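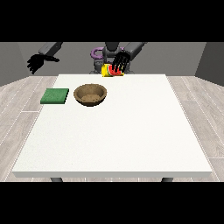 ### 4. Drying and storage of washing-up sponges

The households in Prondcombe were asked to keep a diary of how they cleaned and stored their washing-up sponges. Of the 48 diaries handed out, 29 came back complete enough to use. The rest either stopped in the first week or left the storage column blank, and these are not considered further. Povilas Mägi coded the entries, and a second reader coded a sample of them separately. Where the two disagreed, the original diary page was read again and a joint code was given.

#### 4.1 Where sponges are kept

Most people did not think of a sponge as something that is stored. Typical entries were "by the tap" or "where it always is". When the wording allowed it, we sorted these answers by the surface the sponge was resting on: sink edge, draining rack, worktop or table, inside a bowl, or hung up. The sink edge was the most common place, and in older kitchens with a narrow sill behind the sink it was often the only place mentioned.

Resting a sponge on a flat surface slows drying on the underside. This is well known from work on cloths and brushes, and it applies to sponges in much the same way. A sponge left beside a bowl on an open table, as in Figure 4, has air on its top and four sides but very little underneath. One left inside a bowl is worse off, as any water that drains out collects beneath it. Several diary keepers had noticed this for themselves and wrote that the sponge "sat in a puddle" by morning.

**Figure 4.** Green sponge and brown bowl on a white table.

Hanging was rare. The households that did it used a Pelta clip, a plain wire hook or, in one case, a clothes peg on the window catch. All of them had changed to hanging after a complaint about smell, and none had gone back by the end of the diary period.

#### 4.2 Wringing out

The diary asked whether the sponge had been wrung out after the last wash of the day. Answers were less steady than we had hoped. The same person might write "yes" for a week and then "usually", and it is not clear that anything had changed except their patience with the form. We have therefore treated wringing as a habit that was either reported on most days or not.

Homes with more than one person washing up gave the most mixed results. The diary keeper tended to wring the sponge and to say that others did not. We had no way to check this, and the second adult was not interviewed. Krishnan found a similar pattern in an earlier set of kitchen diaries, in which the person filling in the form reported tidier habits than the rest of the household.

#### 4.3 Replacement

Sponges were replaced for three main reasons: smell, visible wear and the arrival of a new pack with the weekly shopping. The last of these was more common than expected. Some people kept to a fixed time, with 7 days the shortest given, but most waited until the scouring side had worn smooth. Old sponges were seldom thrown away at once. They were moved on to the bath, the cooker hob or the car, and a few diaries follow a single sponge through several of these jobs.

Colour played a part here. Where a pack held more than one colour, some households kept one for dishes and another for surfaces – a simple rule that visitors and children did not always follow. Cutting a corner off the older sponge was also mentioned, and seems to be remembered better, perhaps as the cut can be felt in the hand.

#### 4.4 Limits of the diary method

The diary entries were typed into Stutix and checked against the paper forms on 4/26/21. A small number of pages had got damp and could not be read in full. More seriously, keeping a diary may itself alter what people do. Two of the diary keepers wrote that they had bought a new sponge before starting, which means their first entries say little about normal use. We have left these in but marked them in the tables, and the replacement intervals in Section 5 are given with and without them.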